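3.2 Coolant and fill procedure

I ran both loops on the same premix for the whole test, mostly so I wouldn't have to argue with myself later about viscosity. The Selter block got its fill first, then the Derkach, and each loop was left with the pump on low for 30 minutes before I touched the load settings.

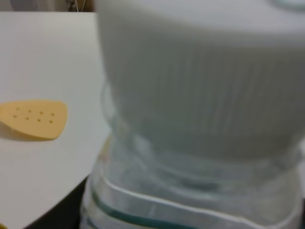
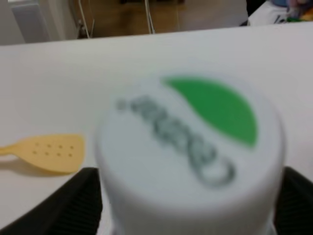
Figure 2. Two close views, both showing a white object.

Bleeding the Derkach was a pain. Its inlet sits lower than the outlet when the case is upright, so I had to tip the whole tower on its side (twice!) to shift the last of the air. The Selter cleared by itself – no tipping, no swearing.

For load I used the Dinent stress tool on all cores, 17 runs per block, with the fans pinned and the colour profile on the LEDs switched off. Trusska's logging software took 4000 samples a run, and I threw out the first chunk of each while the loop settled. Room temperature drifted by some 2 degrees over an afternoon in April, so everything in Table 1 is given as a rise over ambient. I'd have liked a proper climate chamber, but the lab's was booked.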